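Percale vs sateen for hot sleepers? (and where do you stand on top sheets)

munwood_mel
Started Sunday, 5 replies

OK bedding people, I need opinions! I've slept on sateen for 10 years and I love the heavy drape, but I wake up roasting. A friend put me on to the Tolora percale and wow, it's like climbing into a crisp shirt. Is it worth switching everything over, duvet cover too?

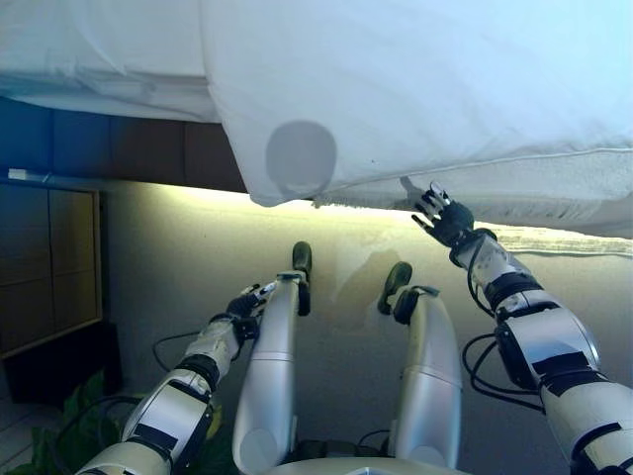

White on white, with the dark wood below.

threadbare_joe
Switch! Percale gets better with every wash, I swear. Skip anything that brags about a 700 thread count though. A plain one-over-one weave breathes so much more.

kettle_and_quilt
Have to disagree with Joe a little. I had percale for 2 winters and never got used to the rustle. My husband would roll over and I'd be wide awake. Washed linen is the answer for hot sleepers, and you never have to iron it.

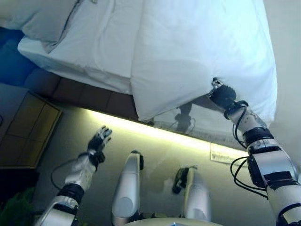 And please don't dry it on high! Low heat, pull it out a bit damp, give it a good shake and let it finish over a door.

threadbare_joe
Linen feels like a feed sack for the first year, Kettle. I said what I said :)

munwood_mel
Ha, you two. What about pillowcases? I want to mix, maybe Henriques sateen for the face and percale for the rest. 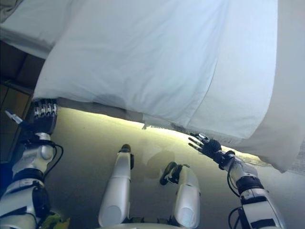

Pillowcase, with a few loose threads along the bottom edge.

Oriana Vergara
Mixing is great, I do it all year! Snip loose threads, never pull them. 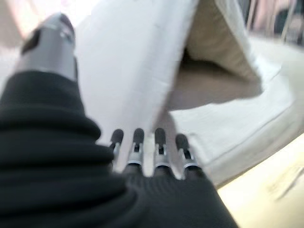

Top sheets, since Mel asked: yes, always, and I'll argue with anyone. You wash the sheet weekly and the duvet cover gets a longer break. For looks I'd stay with plain white cloth like that, it goes with everything and you can bleach it. My Fonen set is white and still my favorite.

kettle_and_quilt
No top sheet here. It ends up in a knot at my feet by 3 a.m. every time.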